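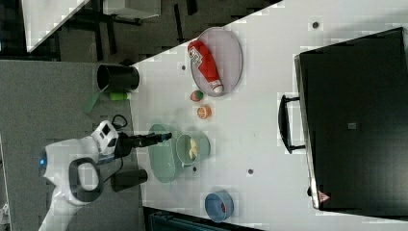

JILTDALE, 2019-08-03. Zosex today released the results of its first table-clearing trials, run at its Jiltdale lab. The company set out to learn whether a robot arm can put away the things left on a kitchen table without help from a person.

The arm made 200 attempts. In 23 of them it dropped the item or missed it altogether. Zosex does not consider that good enough for a home and has no plans to sell a household machine at this stage.
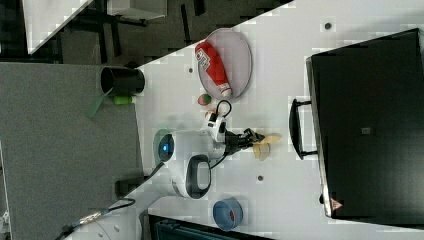 Clearing a table is hard for a machine mainly on account of the variety. Every item has its own shape and calls for its own grip. A ketchup bottle lying on its side across a plate has to be dealt with before the plate can be moved, and a small ball next to it may roll when touched. The software, called Gririx, plans each pick separately and takes up to 2 minutes to finish a table that a person would clear in seconds.

Toy food was used in all trials. Real leftovers, glass and knives were left out and will be tested later.
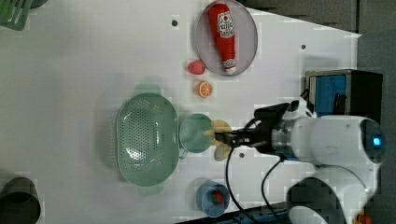

Whitcombe, which packs mixed goods by hand and has followed the trials, said it would not put such an arm on its own floor yet, as the pace is too slow and "a dropped item still needs a person to walk over and pick it up." It said it would look again once a shift could be run without stops.

A second round of trials begins in September with 2 arms working at the same table. Results will be posted on the Zosex website.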